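I bought the Bultau tablecloth in April, the size for a square table, and I have used it for seven months now. I paid a little more than for my old one from Correa, but the cloth is thicker and stays in place better.
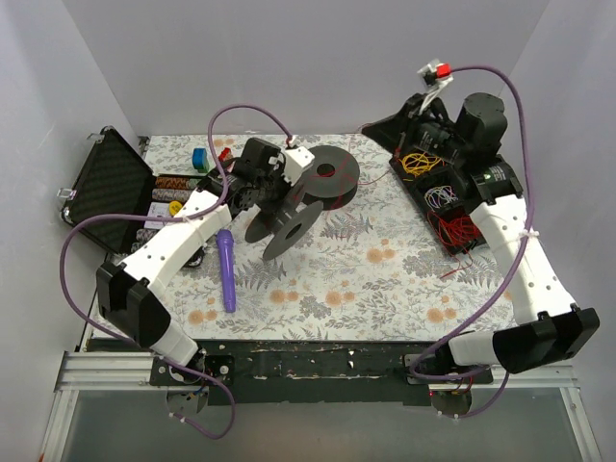 The fern pattern, with peach-orange blossoms.

Coffee came out at the first wash. After around 200 meals the hem is still straight – only the ironing is slow work. My friend Kanako Wada finds the print too busy. I like it and would buy it again.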